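Desktop computer disassembly

Desktop computer disassembly is the taking apart of a personal computer into its main components for repair, upgrading, reuse or recycling. The term is usually applied to tower and small desktop cases, in which most parts are separate units held by screws, clips or latches. Portable computers are built differently and are treated as a separate class of work.

Background

Early desktop cases were closed by a one-piece cover fastened with screws at the rear. Later designs for office use introduced removable side panels, hinged bays and colored plastic latches, so that common parts could be changed with few tools. Some makers use one color, often blue or green, to mark the points that a technician is expected to press or lift. Practice varies between makers and between models of the same maker.

Preparation

The computer is shut down and the power cord and all outside cables are removed. The power button is then commonly held for several seconds to drain remaining charge. Technicians wear a grounded wrist strap or touch bare metal on the case before handling circuit boards. A tower is normally laid on its side, with the removable panel facing up, on a firm and well-lit bench. Screws are kept in trays, sorted by the part they came from. 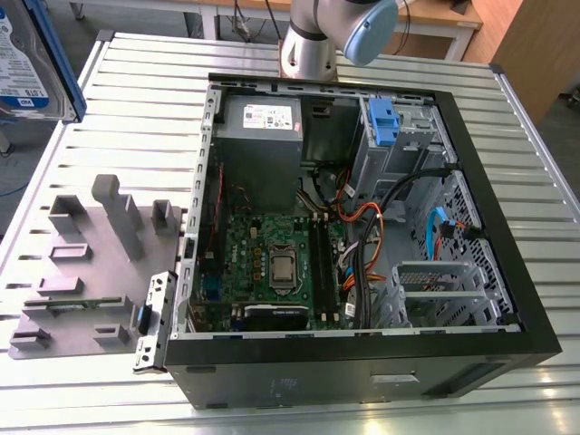
With the panel off, most towers show the same general arrangement. The power supply is a metal box near one end of the case, and its wires run to the motherboard and the drives. The motherboard carries the processor, the memory slots and the expansion slots. Drives are held in metal cages or bays, which may be filled or left empty depending on how the computer was ordered.

Order of removal

No single order suits every case. A typical sequence begins with the data and power cables of the drives, followed by the drives themselves. Expansion cards come next; each is released from its bracket and drawn straight out of its slot. Memory modules are freed by opening the clips at the ends of the slots. Where a heat sink is fitted, it is removed before the processor, and old thermal paste is wiped from both surfaces. The power supply and motherboard are usually taken out last, as they have the largest number of connections.

Power supplies are removed whole. Their housings are not opened in ordinary work, as some parts inside can hold a dangerous charge after the cord has been unplugged.

Sorting and reuse

Parts are divided into those fit for testing and those sent for material recovery. Memory, processors and working drives have the highest resale value for their weight. Drives that may hold personal data are erased or destroyed under a written procedure. Steel cases, circuit boards, cables and plastic fronts are collected separately. Button batteries are removed from motherboards before the boards are shipped.

Training

The Baltby workshop, run by the recycling firm Skorarska, offers a bench course in disassembly and component sorting. The course lasts 70 hours and ends with a practical test. Its January 2024 handbook lists 107 types of connector and fastener found in office computers. The workshop processed 3554 desktop units in its most recent reporting year, and can store up to 1000 cases awaiting work.

See also

Computer case
Electronic waste
Motherboard
Power supply unit
Tamiru parts register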